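Arboleda Entertainment Board > Television > Drinham reunion special

Storkitz_Archive
Members are advised that the Drinham reunion special will be broadcast in July. According to the network's notice, it will run for 51 minutes and will feature the full original cast, including Joscha Lenz, who left after season 2.

mod_Dridstead
Thank you for the notice. Please keep plot details of the final season out of this thread for the benefit of newer viewers.

Pellworth21
I must respectfully disagree with the phrase "full original cast." The actress who played the aunt is absent from the published list. She appeared in 21 episodes and should not be overlooked.

Storkitz_Archive
The point is accepted. The notice counts only performers named in the opening titles. My wording followed the notice.

quietrow
I have no objection to the list. My concern is the studio audience. The network received 700 requests for seats and has not explained how guests were chosen.

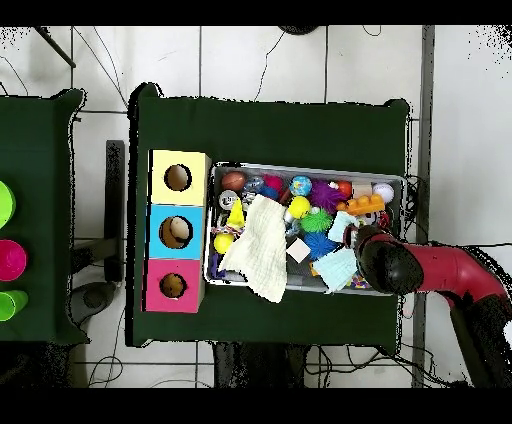
Stacked cubes and a bin of small toys on a green cloth.

Pellworth21
Seating is a separate matter. I would ask that the title be corrected to "main cast."

mod_Dridstead
The title has been amended. Questions on seating should be placed in the Tickets section.

quietrow
Noted. I will post there this evening.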